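4 Scheduling Mixed Workloads on the Gratcombe Cluster

4.1 Setup

All experiments in this section were run on Gratcombe, a shared cluster of 40 compute nodes used by several departments. Each node has two processors and local scratch storage, and all nodes mount the same parallel file system. Two queues are open to users. The batch queue takes long simulation jobs, most of which ask for whole nodes. The short queue takes jobs with a wall time limit of 300 seconds, mainly preprocessing and image analysis. Before this work, the two queues had fixed partitions, and idle nodes in one could not be used by the other.

We replaced the fixed partitions with Vesitz, the scheduler described in Section 3. Vesitz treats all nodes as one pool and places short jobs into gaps left by the batch schedule. It does not preempt running jobs. When a batch job is due to start on a node, Vesitz stops sending short jobs to that node once the remaining gap is smaller than the requested wall time. The baseline is the site's earlier configuration, with the partition sizes left as the administrators had set them.

The login nodes and the file system were not changed between runs. Both configurations used the same kernel, the same MPI library and the same container runtime. Hyperthreading was off throughout.

4.2 Workload

The trace was taken from the accounting logs of Gratcombe and covers one month of normal use. It has 3,275 jobs, of which 1,892 were submitted to the short queue. We removed jobs that were canceled by their owners before starting, and the counts given here are after that step. User names and job names were replaced with numbers. Submission times were kept as logged, so the trace includes the busy period that starts each working day at 9 a.m. and the much quieter hours after midnight.

Requested wall times in the trace are poor guides to actual run times. Many users ask for the queue limit regardless of what the job needs. This matters for backfilling, where the scheduler can only trust the request. We did not correct the requests or add a prediction step. Work on run time prediction is discussed in Section 6, and any of those methods could be placed in front of Vesitz without changing it.

The replay tool, Sulemana, submits each job from the trace at its logged time. Simulation jobs are replaced by a synthetic kernel that holds the same number of cores and the same amount of memory for the logged run time. Image jobs are run for real, with a fixed feature extraction program, because their file system load is hard to imitate. A job of this type reads a group of compressed color stills, resizes them, computes features and writes one output file. The input set mixes wide views with close-range ones. It is stored as many small files, and we left it that way. Packing the files into archives would have lowered the metadata load, but it would also have removed one of the effects we wanted to measure. 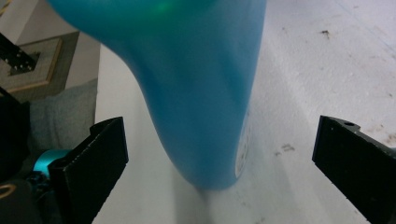 Figure 3. Close-range still with a blue plastic bottle.

4.3 Results

Vesitz lowered the median wait in the short queue on every replay. The gain was largest in the morning, when the baseline held short jobs in line while nodes on the batch side sat idle. At night the two configurations were close, as there was little contention under either one. Waits in the batch queue were almost unchanged. A small group of whole-node jobs started later under Vesitz than under the baseline. In each case the delay came from a short job that had been placed just before the batch job was submitted, and it was bounded by the short queue limit.

Node utilization rose in both halves of the day. Part of this rise is simply short work moved to an earlier time, so it should not be read as extra capacity. If the trace had been long enough to keep the pool full, we would expect the two effects to separate.

File system load was the main cost. With the fixed partitions, the number of image jobs running at once was limited by the size of the short partition. Vesitz removes that limit, and in the first replay the metadata server became slow enough to affect simulation jobs writing checkpoints. We added a cap on concurrent image jobs, set by the administrator, and used it in all later replays. The first replay is not included in the wait time results. The cap is a blunt tool. A better approach would be to read the server's queue depth and adjust the cap while jobs are running, but we have not built this.

4.4 Limits of the Evaluation

The trace comes from a single site, and one month is a short sample. Users may also change what they submit once waits get shorter, which a replay cannot capture. The synthetic kernel does no network communication, so any slowdown caused by placing short jobs on nodes that share a switch with a large MPI job is missing from our results. We did not measure energy use.

We also considered a trace from a cluster run by Enbridge, but its job mix has no equivalent of our short queue, and splitting it by run time would have meant inventing the division we set out to study. The scheduler settings used for each replay are listed in Appendix B, together with the value of the cap.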